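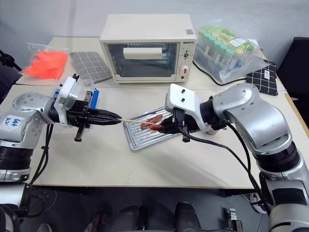 Cotberg Community Boards > Parks, Creeks & Open Land > Knotweed along the creek, what is the plan?

creekside_naveen
Posted 30 September 2020

Hi neighbors, it's Naveen Khurana from the lower footbridge. I walked the whole creek path this morning and the knotweed is past my shoulders again on the east bank, from the bridge clear down to the old Kaplan lot. I called the county and a very kind woman told me they have money to treat 8 acres this season and that our stretch is on the list. They spray once the flowers fade, then come back for a second look the next year. I'm so glad somebody is finally doing something, and I wanted to share the good news before the signs go up and everybody gets worried.

marwan_t
Well, I'm going to be the one who gets worried, Naveen, and I say it with affection! My well is maybe a stone's throw from that bank and my bees are on the goldenrod right now. Did she say what they're spraying? We cut ours by hand for three summers at the old place and it did get weaker.

umutaksoy
Marwan, I cut mine for five summers and it got happier. Every little piece that floated off took root at my neighbor's, and I still owe the poor man an apology. I used to be dead set against spraying anything, so I do understand, but with knotweed I came around -- it was that or lose the whole bank.

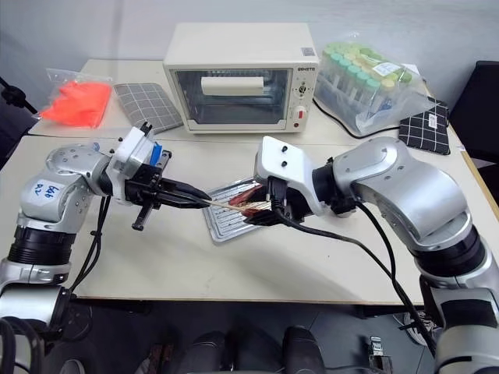 And another thing I learned the hard way, please don't put the canes in your compost or in the yard waste cart. Bag them in black plastic, leave them in the sun until they're good and brittle, and then ask the transfer station before you haul them over.

Sengul_K
Good evening all, Şengül Karabulut here, up on the hill. I went to the county's meeting and took notes on the back of my grocery list, so forgive me if I have something wrong. The product is one labeled for use near water, and on our side they plan to inject the stems one by one, with no spraying within 12 feet of a well. The bid was $1,896 for the creek section. I thought that was pretty low for such slow work, but my brother-in-law tells me I think everything is either too low or too high.

marwan_t
Injecting the stems is a different story, and thank you for going, Şengül. I'd still like to see it in writing. Who holds them to it if the crew gets behind and somebody grabs the backpack sprayer?

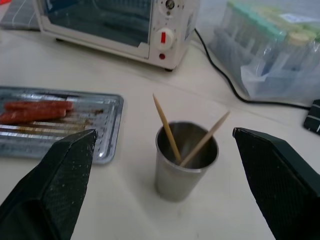 I've lived next to enough county projects to know how the last two days of a job can go. If they'd put the well distances on a map and mail it to the houses on the path, I'd sign the access form tomorrow and bring the crew coffee besides.

yavuz.tasdemir
I'd sign it either way. We pulled 2 truckloads out from behind our shed last year and it was back before December, poking up through the leaves. I'm sorry, Marwan, I know you love those bees, but one holdout in the middle of the bank feeds the rest of us knotweed forever.

marwan_t
I'm no holdout, Yavuz, I'm just asking for a map!

creekside_naveen
Fair enough, both of you. I'll call her back in the morning and ask for the map and the name of the product, and I'll post whatever she sends. Marwan, could you message me where your well is, so I can tell her?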